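Emballages plastiques à usage unique : la bouteille d'eau
Module Mereo, fiche de cours 5. Matériaux et fin de vie

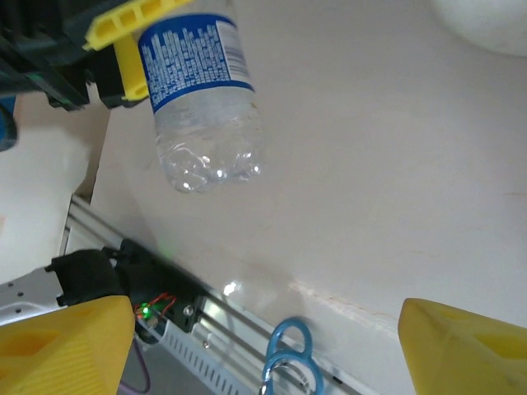

1. Composition de l'emballage

Une bouteille d'eau courante associe trois éléments qui ne relèvent pas de la même filière matière.
Corps : polyéthylène téréphtalate (PET), transparent ou légèrement azuré. Densité supérieure à celle de l'eau.
Bouchon et bague : polyéthylène haute densité (PEHD) le plus souvent, parfois polypropylène (PP). Densité inférieure à celle de l'eau.
Étiquette : film de PP ou papier, posé en manchon ou en bande collée. Elle porte les mentions réglementaires et le code-barres.
Sur l'exemplaire de l'illustration, l'étiquette bleue est en place, avec son code-barres noir sur cartouche blanc. On relèvera l'état du corps sous l'étiquette : parois froissées, bosselées, reflets multiples.

2. Fabrication du corps

Le PET est d'abord injecté sous forme de préforme. Le goulot y a déjà sa géométrie définitive, filetage compris. La préforme est ensuite réchauffée, puis étirée par une tige et soufflée dans un moule. Cette opération oriente les chaînes de polymère dans deux directions et confère à la paroi sa résistance malgré une faible épaisseur.
Conséquence : le goulot, non étiré, reste épais et rigide. Le corps se déforme facilement dès que la bouteille est ouverte, la pression interne ne participant plus à sa tenue.

3. Déformation et reprise de forme

On distingue :
a) la déformation élastique, qui disparaît au relâchement ;
b) le flambage local de la paroi, qui forme des facettes et peut se résorber par surpression interne ;
c) le pli marqué, irréversible, repérable à un blanchiment de la matière le long de l'arête.
Les facettes dispersent la lumière. En tri optique visible, elles créent des zones saturées qui gênent la lecture du contour. Le tri par proche infrarouge y est moins sensible, mais une étiquette couvrante d'une autre résine peut fausser l'identification.

4. Consignes de préparation au tri

Vider complètement la bouteille, goulot vers le bas.
Laisser l'étiquette en place.
Revisser le bouchon.
Ne pas imbriquer les emballages les uns dans les autres.
L'aplatissement, lorsqu'il est admis localement, se fait dans le sens de la longueur. Un corps écrasé en disque est susceptible d'être orienté vers le flux des papiers sur les séparateurs balistiques.

5. Séparation après broyage

Les paillettes sont lavées puis versées dans un bac de flottation. Le PET coule, les polyoléfines du bouchon surnagent. Les fragments d'étiquette en PP suivent la fraction légère. Les colles résiduelles et les encres sont traitées en lavage alcalin à chaud.

6. Travail à rendre

Chaque binôme prélève une bouteille de 1000 ml, pèse séparément corps, bouchon et étiquette, puis calcule la part massique de chaque matériau. Présenter les résultats dans un tableau et indiquer la résolution de la balance. La masse à vide mesurée avant démontage sert de contrôle. Joindre un croquis coté du goulot.
Dépôt sur l'espace Tultero, rubrique Mereo, en mai.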